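Food Service Operations II
Handout 6: Extraction, Dose and Grind
Posted in April by the course instructor

Read this before the second lab. Handout 5 covered water treatment, and its definitions of hardness and alkalinity are assumed from here on.

6.1 Terms

Dose is the mass of dry ground coffee placed in the filter. Yield is the mass of liquid in the cup. Brew ratio is yield divided by dose. Strength is the fraction of the beverage that is dissolved coffee, given as a percentage and measured with a refractometer. Extraction is the fraction of the dry dose that ended up dissolved in the cup. Students mix up the last two every term. A cup can be strong and underextracted, or weak and overextracted.

The relation between them is

extraction = (strength x yield) / dose

with both masses in grams. The formula ignores the liquid held back in the spent bed. For drip brewing, the bed retains close to twice its dry mass in water, so yield is always less than the water poured. Use the weighed yield. Lab reports that substitute water poured for yield will be returned. 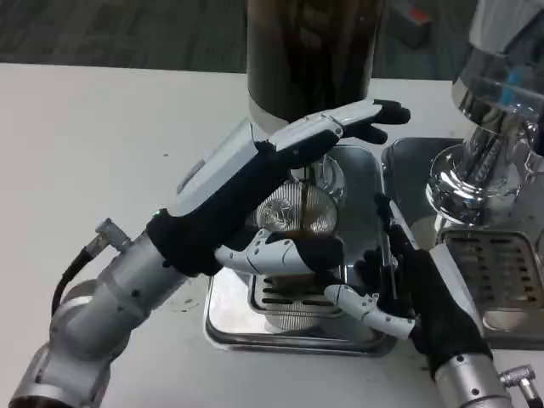
Page last changed: April, revision 7

6.2 Grind size and surface area

Grinding increases the surface area exposed to water. For spheres, halving the diameter doubles the total surface area of a given mass. Real particles are irregular and porous, so treat this as a guide to direction only.

All grinders produce a spread of sizes. The small fraction, called fines, extracts quickly and can migrate to the bottom of the bed, where it restricts flow. The large fraction, called boulders, extracts slowly and is often still underextracted when the brew ends. A wide spread gives a cup with both sour and bitter notes even when the average extraction looks acceptable. The refractometer will not show this. It reports one number for the whole cup.

Burr condition affects the spread more than most operators expect. Dull burrs crush where sharp burrs cut, and crushing raises the share of fines. If brew time climbs over several weeks at a fixed setting, inspect the burrs before changing the grind.

6.3 Retention

Some ground coffee stays in the chamber and chute after each cycle. This retained coffee comes out with the next dose. Two consequences follow:

After a change in grind setting, the first dose is a mixture of old and new. Discard it.

After an idle period, the first dose contains stale grounds. Purge before weighing.

Record purge mass on the waste line of the lab sheet, separate from the dose.

6.4 Worked problem

The Parsons cafeteria brews a small batch with a dose of 40 g. The weighed yield is 600 g. The refractometer reads 1.35 percent.

Dissolved mass = 0.0135 x 600 = 8.1 g
Extraction = 8.1 / 40 = 0.2025, or 20.25 percent
Brew ratio = 600 / 40 = 15

Now suppose the grind is made coarser and the reading drops to 1.20 percent at the same yield. Dissolved mass is 7.2 g and extraction is 18 percent. The brew ratio has not changed. Strength and extraction fell together because dose and yield were held constant.
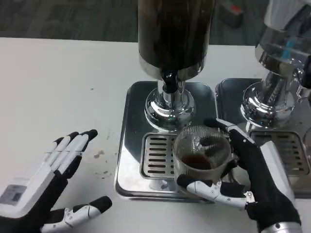

Fig. 6-1. Hopper, spout and drip tray, with filter basket at right.

6.5 Bed geometry

For a given dose, a narrow basket gives a deep bed and a wide basket gives a shallow one. Deep beds resist flow and need a coarser grind. Shallow beds are prone to channeling, in which water finds a low-resistance path and leaves part of the bed nearly dry. Level the grounds before brewing. Do not tamp drip coffee.

The Siden and Plerkico baskets in the lab cabinet differ in wall angle. Settings found on one do not transfer to the other. Note the basket name on every sheet.

6.6 Lab sheet

Enter dose, yield, brew time, strength and grind setting for each run. Weigh to 0.1 g. Cool the sample before taking a reading, and zero the refractometer with distilled water at the start of each session. Change one variable per run. The Cosero spreadsheet calculates extraction from the entries, but show one calculation by hand.

Reading for next time: textbook, p. 81, on holding temperature and flavor loss.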